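The Mud Men of Rusgate

Two summers running, the bog at Rusgate had breathed out more than it took in, and Öztürkmen was thrilled to be the one measuring it!

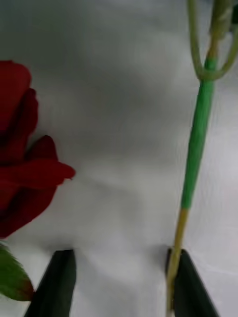 Jozef Timmermans

She lay on the boards, nose nearly in the moss, and watched the methane reading climb. 121. Then 300!

"It's singing," she shouted to Kumora.

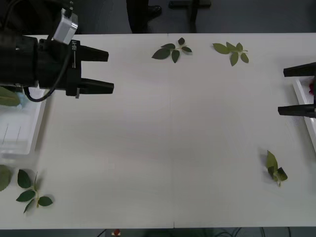 Kumora had brought soup, and a core from the deepest peat. He laid it out in slices. Between them lay green leaves, like those on any white table in March, only these had gone under before there were kings.

"Smell that," he said. Glorious, like rain in a cellar.
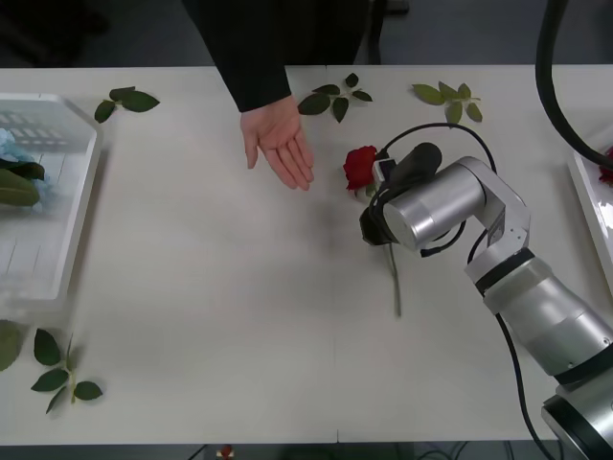
A red rose, and a hand held open

"Ukurar will want us to block the ditch," she said.

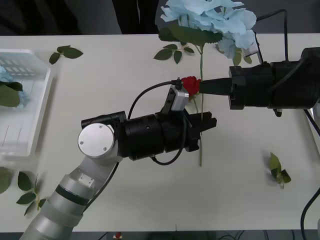

"Then we block it tonight," said Kumora, already hunting for the spade, and off they ran, soup and all, along the wobbling boards.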